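Nov 26, 2020

Wall color and the reading corner: notes after 18 months

The back room at our place has a north window and one ceiling fixture, and for a long time I blamed the fixture for how dull it was. I replaced the bulbs twice. The real problem was paint. The walls were a gray-green the previous owner had picked, and a surface like that swallows most of the light that reaches it.

The number to look for is LRV, light reflectance value, which runs from 0 for a theoretical black to 100 for a theoretical white. Most paint makers print it on the back of the chip or list it online. Ours measured in the low twenties. I wanted at least 48 on the wall facing the window. 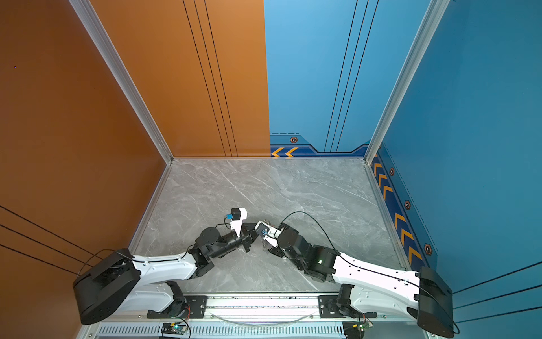 Hue is a separate question from LRV, and it is where I spent the most time. Two colors can have the same reflectance and still fight each other at the seam. Orange meeting sky blue halfway along a back wall, as it does here, is close to a complementary pair, so each makes the other look more saturated. If you want a split like that in a living space, decide first where the line falls. Mid-wall reads as deliberate. A few inches from a corner reads as a mistake.

I went with a muted version: clay on one side, a grayed blue on the other, both from the Likari range. Todor Karagiannis, who painted houses for years before he retired, talked me out of the brighter orange. His objection was bounce. A strong warm wall throws its color onto whatever is next to it, and a book page held near it goes peach.
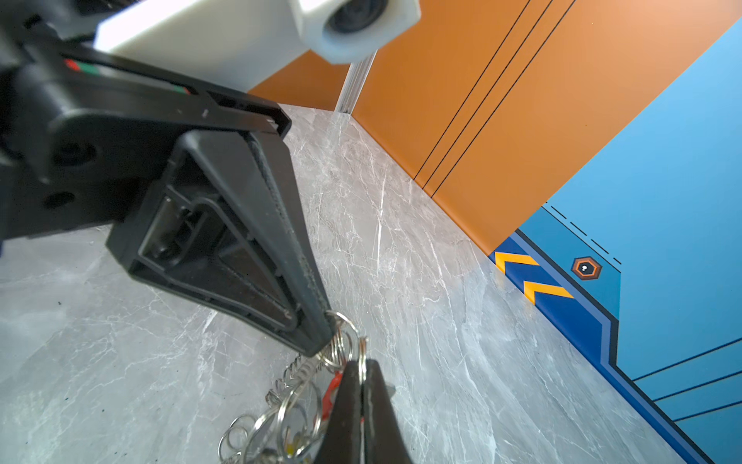

He was right about that. I taped up two test boards and read beside each of them for an evening. The brighter board tinted the page enough to be annoying under the lamp, less so in daylight.

Sheen matters almost as much. I used eggshell on the walls and satin on the trim. Flat hides patching better, but it marks when you wipe it, and the chair sits close enough to the wall that it gets wiped. 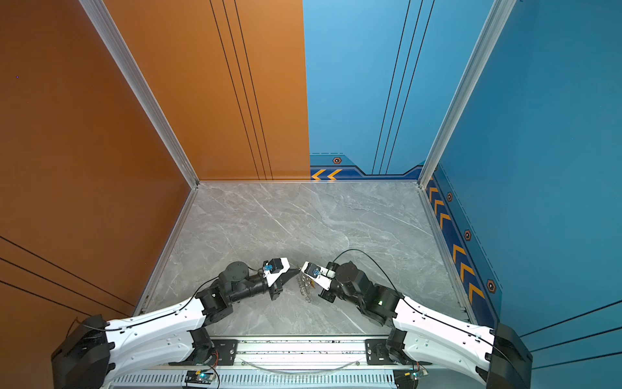 Orange to the left, blue to the right, gray marble pattern underfoot.

For the floor I would stay neutral with any two-color scheme. Gray has worked well for us. A Sostonik sample in warm beige looked fine alone and slightly pink once it was on the floor next to the clay.

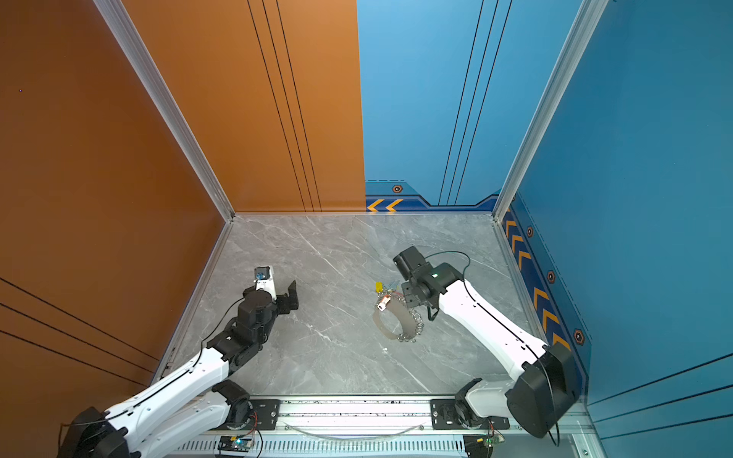 Parveen Mughal

The remaining job is the line itself. Paint bled under the tape in January and I have been touching it up since. The fix is to seal the tape edge with the base color first, let it dry, then apply the second color and pull the tape while that coat is still soft. I have one section left, behind the bookcase.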